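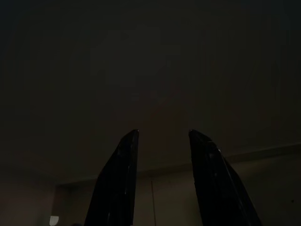 Guides Grippers Arms Wrist cameras Controllers Contact

Bench notes > Grippers > Comparing fingertips

Comparing two sets of gripper fingers with a wrist camera

June, by Oda Lindholm

This page covers how we compare fingers at Kelterier before fitting them to the arms at Løken. You need one arm, one gripper body, a wrist camera and both sets of fingers. Allow an afternoon.

We tried the narrow black fingers with rounded tips first, then the wide flat ones from Skalonmont. Keep the same gripper body throughout. If you change that as well, the results are hard to read.

1. Park the arm pointing up

Send the arm to a pose where the camera looks at the ceiling, with the gripper open and nothing in it. A plain, dark background is fine for checking where the fingers sit in the picture. Both tips should show, at much the same height, with a clear gap between them. If one sits lower, take the fingers off, wipe the mounting faces and refit them.

2. Fix the exposure

Turn off automatic exposure before you save anything. Glossy black fingers pick up thin highlights along their length even in a dim room, and those highlights move when the wrist turns. Ragnvald Moen spent a morning chasing a tip detector that was following a reflection. Matt tape on the inner faces cured it, but tape wears, so we now set the exposure by hand and leave the fingers bare.

Save one picture in low light and one with the room lights on. Name them after the finger set.

3. Zero the opening

Close the gripper slowly until the tips touch, and set that as zero. Open it fully and write down the reading. Do this again after every finger change, including when you go back to a set you have already used.

4. Run the pick test

We use 19 parts from the Clasilville tray. Each part gets nine attempts with each set of fingers, in the same order. Start at 58 per cent of full closing force and leave it there for the whole run. Log a pick as good only if the part is still held when the arm reaches the drop point.

Small pins and washers go to the narrow fingers. The wide set holds boxes better and hides more of the part from the camera, so check the view before blaming the software for a missed pick.

5. Run the wear test

Open and close the gripper 4000 times with nothing in it, then repeat steps 1 and 3. Compare the new pictures with the first ones. If the tips have shifted, check the screws before you order anything.

Flurina Auer keeps the log sheets and can send a blank copy. Put the torque wrench back in the second drawer.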